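Paper grocery bag

A paper grocery bag is a disposable carrier, most often made of brown kraft paper, used to move food from a shop to a kitchen and then to a cupboard full of other paper bags. The common Australian form has a flat folded base, creased side panels and a pair of looped handles, which are the first part to fail and generally do so in the car park.

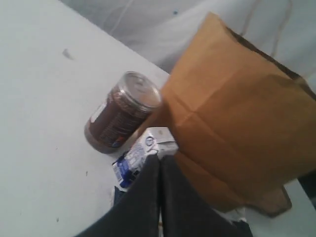

A kraft-paper bag with looped handle, beside a can with a pull tab and a small white and blue carton.

Packing

Conventional practice puts cans and other heavy goods at the bottom, cartons against the sides and anything crushable on top. Self-service checkouts have done little for this tradition. The household manual issued by the retailer Gekent devotes 8 pages to the subject and still places the eggs second. Long packets, such as dried pasta, are stood upright along a side panel, where they may lean over the rim and give the shopping a faintly continental air.

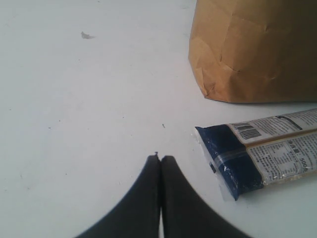 Unpacking is less well documented. Most households empty the bag onto the nearest bench or table, then put away the cold items and leave the rest for whoever next needs the table. Crumbs and grit tend to gather in the base folds, so a bag kept for reuse is best shaken out over the sink.

Reuse

The Vimholm bag survey followed 101 households and recorded 2729 bags, of which 1153 were being stored inside another bag. Other uses include lining the compost caddy, covering schoolbooks and ripening avocados, a process that can be relied on to finish while everyone is at work.

See also: Clorker fold; String bag; Shopping trolley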